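Evaluation diary: Hanex paired hand grippers
Wednesday

The evaluation of the Hanex kit, supplied on trial by Comen, continued today at the Pruder workroom. The session opened at 9:15. The agenda was limited to the handling of small objects with both grippers, the cable arrangement and the finger pads. The licence terms were set aside until the revised quotation is received.

The board remained at Table 5. The ball and cup exercise was carried out first, in the order set down in the Vitale protocol, with one gripper held in each hand and the operator standing.
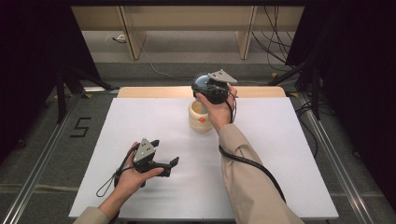
Ball and cup exercise, both grippers in hand.

The supplier's guide allots 2 minutes to each attempt. The operator considered this generous for the ball and would prefer a shorter interval. It was noted that the right cable is heavier than the left and is best run along the outside of the sleeve. The guide is silent on the matter, and a request for clearer wording will be sent to Comen.

A total of 60 attempts were logged before the midday break. The log was exported without difficulty, although the file names do not follow the pattern described in the guide and had to be corrected by hand. The correction took longer than the export.

The afternoon was given over to soft objects. The balloon was taken by the neck and held upright between the pads. The pads are fixed by small screws, and the pivots of the linkage are fitted with brass eyelets. The maintenance schedule calls for inspection of the pivots after 1000 closures. The present schedule of work will not reach that figure before August, and the inspection has been entered in the calendar accordingly.

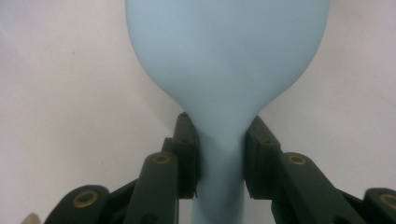
Matters outstanding

Comen is to confirm whether replacement pads are included in the annual service charge or invoiced separately. The draft quotation lists them at $300 per set, with no indication of colour or delivery time.

The Vitale form requires a second signature for soft objects. Blank copies are to be printed before the next session.

The session closed at 4:40.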